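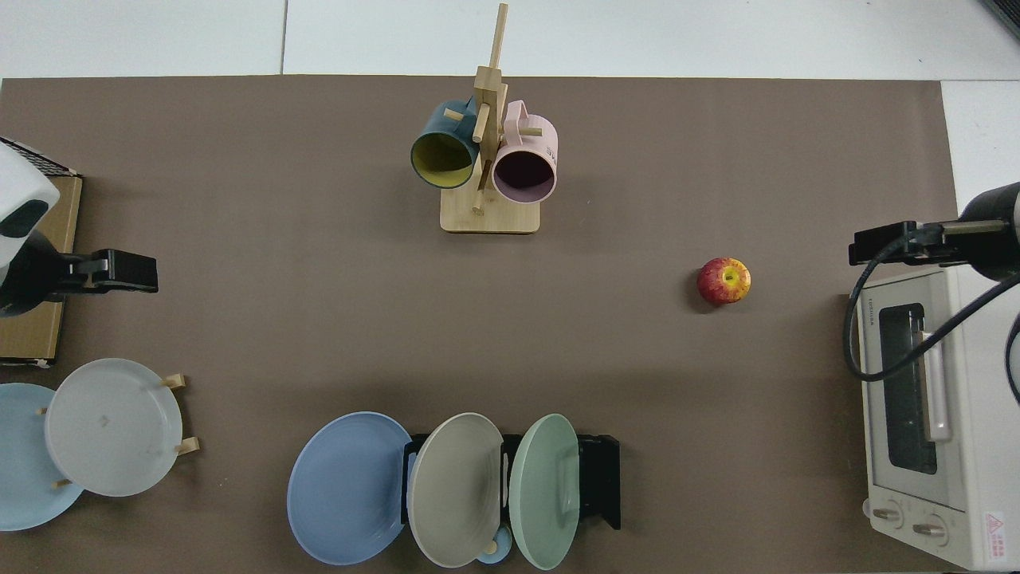
26. Juni 2026
von Mieczysław Tokarz

Meine Großmutter hat ihren Kaffee ihr Leben lang im Stehen getrunken, am Fenster, mit dem Rücken zur Küche, und wer sie dabei ansprach, bekam erst eine Antwort, wenn die Tasse leer war. Ich habe das als Kind für Unhöflichkeit gehalten. Heute stehe ich selbst am Fenster und schaue auf den Hof hinunter, und wenn das Telefon klingelt, lasse ich es klingeln (entschuldige, Mama, jetzt weißt du es).

Seit wir im Dezember in die kleinere Wohnung gezogen sind, denke ich viel über solche Angewohnheiten nach. Beim Einpacken habe ich gemerkt, wie sehr ich an Sachen hänge, die überhaupt nichts wert sind. Der Esstisch durfte gehen, das Sofa auch, sogar die Schallplatten von Onkel Leszek, von denen er behauptet hatte, sie würden irgendwann ein Vermögen bringen. Aber bei den Tassen wurde ich störrisch. Bis zu 40 Stück müssen es gewesen sein, über die Jahre zusammengetragen, verschenkt bekommen, von Kollegen geerbt. Meine Frau hat sehr geduldig danebengestanden und gefragt, welche davon ich denn wirklich benutze. Zwei, musste ich zugeben. Die anderen haben wir dann in Kartons zum Flohmarkt getragen, und eine ältere Dame hat mir gleich neun auf einmal abgenommen, für ihre Gartengruppe, wie sie sagte. Da war mir schon wieder ganz leicht ums Herz!

Seitdem fängt mein Morgen anders an. Früher habe ich auf die Knöpfe der Maschine gedrückt und schon beim ersten Schluck die Nachrichten gelesen, jetzt mahle ich von Hand, und das dauert eben. Die Bohnen hole ich beim Mühlbauer an der Ecke, der sie in braune Tüten füllt und jedes Mal wissen will, ob es wieder die kräftigen sein sollen. Es sollen immer die kräftigen sein. Dann Wasser aufsetzen, ein wenig warten, langsam aufgießen, und in der Zwischenzeit höre ich die Mauersegler, die dieses Jahr unter dem Dach gegenüber wohnen und einen Lärm machen, dass man kaum glauben mag, wie klein sie sind.

Gut 30 Jahre habe ich gebraucht, um meine Großmutter zu verstehen, und fragen kann ich sie nicht mehr. Vielleicht hat sie am Fenster an gar nichts gedacht. Vielleicht hat sie im Kopf die Einkaufsliste geschrieben, zuzutrauen wäre es ihr, sie war eine sehr praktische Frau.

Nächste Woche kommt meine Schwester zu Besuch, die trinkt nur Tee, am liebsten einen ganzen Liter vor dem Frühstück. Ich muss also noch eine Kanne besorgen. Wenn jemand von euch eine abzugeben hat, die beim Eingießen nicht tropft, schreibt mir gerne!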